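Nouvelles de l'atelier partagé Quintela – novembre

Le robot et le linge : où en sommes-nous ?

Plusieurs membres m'ont demandé des nouvelles du robot, et je profite de cette lettre pour répondre à tous en même temps. Je m'excuse d'avance pour mon français, que Conceição Figueiredo a bien voulu relire, sauf les deux derniers paragraphes, écrits ce matin.

Pour ceux qui sont arrivés à l'atelier depuis l'été, je rappelle le projet. Nous montons dans la salle du fond un robot à deux bras et deux jambes, que nous appelons Flenness. Le torse et les jambes viennent d'un ensemble acheté d'occasion. Les bras ont été remontés par nous, avec des pièces de deux provenances, et les câbles sont entièrement refaits. Notre but est modeste : prendre un vêtement posé sur un lit et le mettre dans un panier. Marcher ne fait pas partie du programme de cette année.

Le travail de ce mois a porté surtout sur la prise du tissu. Avec des objets durs, nous avions déjà de bons résultats : une boîte garde sa forme et la main sait où se fermer. Un vêtement froissé n'a pas deux fois la même forme. Si les doigts descendent trop bas, ils attrapent aussi le drap, et tout le lit vient avec. S'ils restent trop haut, ils se ferment sur l'air. Vitória Ramalho a donc réécrit la partie du programme qui règle la descente de la main. Maintenant le bras s'arrête dès que l'effort au poignet change, puis remonte de 2 mm avant de pincer. Cette petite remontée nous a coûté trois soirées de discussion, et je dois reconnaître que j'étais contre.

Nous avons aussi changé la place du panier. Avant, il était à côté du robot, et le bras devait faire un grand tour, avec l'épaule presque en butée. À présent nous le mettons par terre, juste au bord du lit, devant les pieds. Le trajet est plus court et le vêtement qui pend risque moins de s'accrocher au coude. Rosário Pinheiro a apporté le panier en osier de chez elle et souhaite le récupérer en bon état, merci d'y penser quand vous rangez.

Pour les essais, nous prenons du linge blanc et du linge noir. Le blanc sur le drap beige est le cas difficile pour la vision, parce que le contraste est faible et que les plis font des ombres qui ressemblent à des bords. Avec le noir, le logiciel trouve le contour tout de suite. Nous faisons des séries de 10 essais, toujours avec le même éclairage, et chaque série est notée dans le cahier vert, près de la porte.

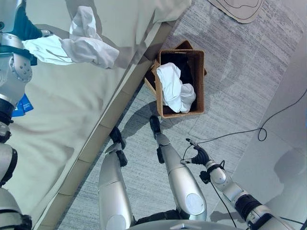
Ce qui reste à faire

Le lâcher n'est pas encore satisfaisant. La main s'ouvre correctement, mais une manche reste parfois entre deux doigts et le vêtement repart avec le bras. Vitória Carrilho propose d'ajouter un petit mouvement de secousse au-dessus du panier. Moi, je préférerais d'abord polir l'intérieur des doigts, qui accroche un peu. Nous essayerons les deux, dans cet ordre ou dans l'autre.

Le passage des câbles du côté droit est aussi à revoir. La solution actuelle est provisoire, et je demande à tout le monde de bien regarder où l'on met les pieds avant d'approcher du robot. La gaine est commandée chez Stullinent. Si quelqu'un possède des colliers de serrage réutilisables, en bonne quantité, nous les prenons avec plaisir.

Côté argent, il nous reste une partie des 1000 euros accordés au printemps. Elle servira à remplacer un réducteur de l'épaule gauche, qui fait un bruit que nous n'aimons pas. Le devis demandé à Zellville n'est pas encore arrivé.

Venir nous aider

Les séances de travail commencent à 18 h 30. Il n'est pas nécessaire de savoir programmer : pendant les essais, nous avons besoin d'une personne qui remet le linge sur le lit et d'une autre qui garde la main sur l'arrêt d'urgence. Cette deuxième personne ne fait rien d'autre, même pas le café. Les enfants à partir de 11 ans peuvent assister avec un adulte, derrière la ligne jaune.

Nous cherchons encore des vêtements usés, propres, sans boutons métalliques ni fermeture éclair. Les chemises à manches longues sont les plus utiles. Vous pouvez les déposer dans la caisse à l'entrée, avec la mention « robot », sinon elles partent à la couture.

Pour toute question, écrivez-moi par la liste de l'atelier ou laissez un mot dans le cahier vert.

Teresa Neves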